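The Apple Clause

The lease Khairul Sutanto signed on 21st May ran to 20 pages, and page 2 was about fruit.

"One apple is to be kept on the counter at all times," he read aloud. "Why?"

"The last tenant asked the same thing," said Hidayah Liew, who had the keys in her hand and plainly wanted to be rid of them. "He kept a pear."

"And?"

"He lives in Brasstead now."

Khairul had seen Brasstead. He initialed the page.

He bought the apple at Osman, the shop downstairs, where the man at the register looked at it, looked at him, and said, "Second floor?" It was mostly red with some yellow in it, and it cost more than he thought an apple should. He set it on the gray granite and stood back with his arms folded, like a man who has hung a painting.
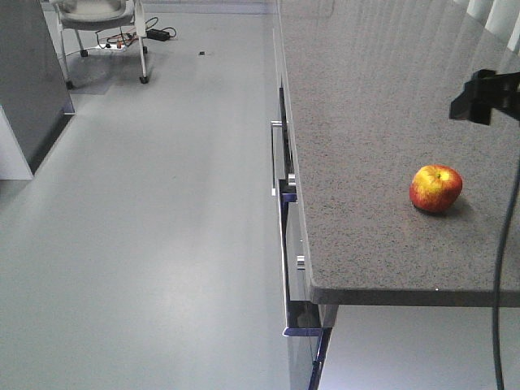
The Second Apple

By August he had stopped noticing it, except to replace it. He made his coffee beside it. He paid his rent beside it. When his sister Yurani came to stay she opened every drawer in the kitchen looking for a spoon, found none, and picked up the apple.

"Don't," said Khairul.

"I'm hungry."

"It's in the lease."

She bit it anyway, looking him in the eye, as she had done with most of his belongings since childhood. They waited. The refrigerator hummed. Somewhere below them a door closed.

"It's a bit mealy," said Yurani.

In the morning there was an envelope under the door. It held a bill for $400 and a pear.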